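3. Custom, Text and Court: The Reception of Written Law in Village Settlement

Figure 2. Push pins on a wooden tray.

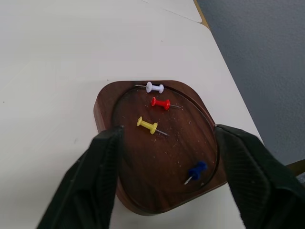 3.1 The problem of the written rule

Studies of the older legal digests have tended to treat the written rule as the starting point and local custom as a departure from it. The material collected for this study suggests that the order should often be reversed. In the district of Prindadari, where the village assemblies kept their own record of disputes, a written rule was cited only after the parties and the elders had agreed on what the usual practice was. The text was then read aloud to confirm the practice, to soften it, or in a small number of cases to set it aside.

This section deals with 348 entries from the Prindadari registers. Each entry gives the names of the parties, the matter in dispute, the decision, and, where one was cited, the verse or maxim on which the decision was said to rest. The entries are short. Few run to more than a dozen lines, and the reasoning has to be pieced together from the order in which things are mentioned. The clerk's habit of writing the maxim last, after the fine or the division of land had already been entered, is the first sign that the maxim was not doing the work that later commentators assigned to it.

3.2 How maxims were cited

A maxim is cited in 42 of the entries. Most of these concern inheritance, and in particular the share of a widow who continued to live in the household of her late husband. The digests are not of one mind on this point. One line of authority gives her maintenance only. Another allows her to hold the land during her lifetime. The assemblies appear to have known both positions, and the registers show them citing one or the other according to the size of the holding and the number of sons.

It would be easy to call this practice inconsistent. We prefer to describe it as selective, in the sense that the assemblies used the digests as a store of possible answers. An assembly that had decided to leave a widow in possession would look for the verse that supported her. The same assembly, faced in the next season with a larger estate and a disputed adoption, might cite the opposing verse with equal confidence. Neither entry refers to the other.

The remaining citations are spread over boundary disputes, unpaid loans, damage by cattle, and the keeping of deposits. In the cattle cases the maxim is nearly always the same one, which places the loss on the owner of an unfenced field that lies beside a road. The wording varies a good deal between entries. We take this to mean that the clerk was writing down what had been spoken and did not have a manuscript before him.

3.3 The role of the reciter

Where a text was cited, someone had to know it. The registers refer to this person by a term that may be translated as reciter, and the term is used whether or not the person held any other office. The reciter did not vote. He was paid in grain, and the payment was entered separately from the fees owed to the assembly. In two entries the losing party objected to the reciter on the ground that he was related to the other side, and in both the objection was allowed and the hearing was put off until another reciter could be brought.

The comparison with Skála is useful on this point. There the town court also depended on persons who could repeat the law from memory, but the reciter sat with the judges and could be fined for an error. Ikine, in the same comparative study, places the Skála reciter somewhere between a witness and an officer of the court. The Prindadari reciter seems closer to a witness. His words could be doubted, and the assembly was free to hear them and proceed as it wished.

3.4 Limits on the use of text

Certain matters were never decided by reference to a maxim, even though the digests treat them at length. The rules on ritual fault are the clearest case. They fill several chapters of the digest most often cited in the district, and they are absent from the registers. Penances may have been imposed elsewhere, by a body whose records have not survived, or the assemblies may have regarded such rules as advice to the conscience and outside their own authority. The evidence does not permit a choice between these two readings.

The scale of fines is also independent of the texts. The digest sets a highest fine of 1,000 coins for the gravest class of offense. No fine in the registers comes near this sum, and most were paid in kind. Adow has argued that the figures in the digests were meant to rank offenses by seriousness and were not intended to be collected. Our entries agree with that view so far as they go, although they contain very few offenses of the kind to which the highest fine would apply.

Section 4 takes up the question of appeal, and considers what happened when a decision of the assembly was carried to a royal officer who had a written copy of the digest at hand.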